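The Durine Deposit

The Stirnum Library accepted the Durine deposit in April: 64 boxes of survey ledgers, uncatalogued, with a loan restriction of 2 days per item. Nele Gerlach entered the records herself. Each one took a call number, a condition code and a shelf location. She did not read the ledgers. It was not part of the procedure.

Record 2,337 would not save. The system reported that the item was already on loan.

She checked the shelf. The ledger was in its place, spine out, with the barcode she had attached that morning. She scanned it again. On loan, the screen said. Borrower: Lammers, Timo. Due date: none.

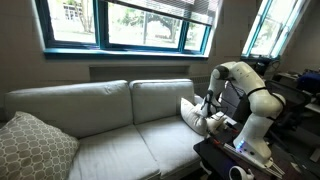
The patron file listed Lammers as a surveyor at Ostell, card issued under the old Shih numbering. Those cards had been voided before Nele was hired. She cleared the loan manually and entered her initials in the override field. The field was already filled in. The initials were hers.

She opened the ledger then. The last three pages recorded elevations in a small, even hand -- station, reading, correction. Beneath the final row the surveyor had written a request for one additional volume, to be held at the desk under his name.

Nele printed a hold slip, folded it once and put it on the shelf behind the counter. Then she went on to the next record.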